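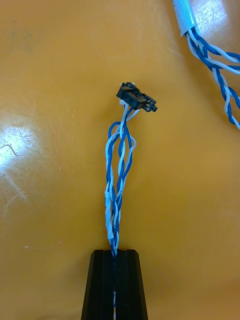 Tiempo de lectura: 2 minutos

Quiénes somos

Me llamo Shirley Campbell y en Petura hacemos mazos de cables. Pequeños, casi siempre: hilos azules y blancos trenzados, un conector negro en la punta y, según el pedido, un poco de blanco envolviendo parte del haz. Si alguna vez has abierto un aparato y has visto un manojo de cablecitos que va de una placa a otra, pues eso, a eso nos dedicamos.

Empecé en la mesa de la cocina de mi madre, trenzando a mano un encargo de 300 piezas para Roltbridge que me parecía una barbaridad (¡y lo era!, tardé una eternidad). Hoy somos cuatro en el taller y seguimos trenzando a mano las series cortas. Nos gusta la vuelta apretada en la parte de abajo y los hilos más sueltos al llegar al conector, para que quien monta tenga algo de juego y no ande peleándose con la pieza. Hay clientes que lo quieren todo prieto hasta arriba. También lo hacemos, solo hay que pedirlo.

Lo del azul y el blanco viene de Drakska, que fue el segundo cliente y lo pidió así en todos sus planos. Nos acostumbramos tanto que ahora las bobinas de esos dos colores son las que más ocupan en la estantería — las demás viven en una caja debajo del banco. Trabajamos con otros colores, claro, pero el muestrario que mandamos siempre es azul y blanco.

Qué hacemos: mazos a medida, reparación de mazos viejos cuando el conector todavía se encuentra, y prototipos sueltos. Para un prototipo nos basta un dibujo a lápiz con las medidas y el nombre del conector. El de Osei nos llegó en el reverso de un albarán y salió a los 2 días.

Lo que no hacemos es cable de potencia ni instalaciones de casa, que me lo preguntan mucho por teléfono.

Cerramos la primera semana de octubre por inventario. El resto del año, escríbeme y te contesto yo misma, normalmente por la tarde, que por las mañanas tengo las manos ocupadas.

Última actualización: 8 de mayo de 2004

Imprimir esta página | Enviar por correo electrónico

Suscríbete a nuestro boletín y recibe las novedades del taller. Puedes darte de baja cuando quieras.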